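Home Food Animals Space Make and Do

Why Do Apples Come in Different Colors?

Last updated: February 2025

Grab an apple and look really closely at its skin. Is it one plain color? Probably not! Most apples have speckles, patches or a soft blush, and every bit of that color has a story.

Baby apples start out green. The green comes from chlorophyll (say it KLOR-uh-fill), the same stuff that makes leaves green. As an apple ripens, the chlorophyll fades and the yellow that was hiding underneath can show through.

So where does red come from? The skin makes it! Red apples build a coloring called anthocyanin (an-tho-SY-uh-nin), and sunlight helps them do it. An apple hanging in the sun can turn rosy on one side and stay pale on the side tucked behind a leaf. Cool nights help too, and that's why lots of apples get redder in September.

Some kinds of apple never turn red, however sunny it gets. Their skin just isn't built to make much of it. Other kinds go red nearly all over, and plenty are in between, yellow and green with a splash of pink.

Try it yourself! Put two different apples on a plate and hunt for these:

The stem, where the apple hung from the tree.
The calyx (KAY-liks), the little dried-up bit at the other end. It's left over from the flower!
Tiny pale dots. They're called lenticels, and they let air in and out through the skin.

Then ask a grown-up to slice both apples across the middle. Look for a star with 5 points where the seeds are. Do the two stars match? Draw them before you eat them!

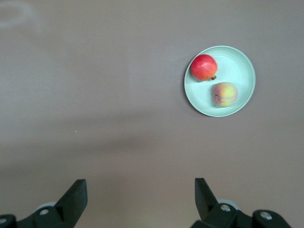
Reading time: 2 minutes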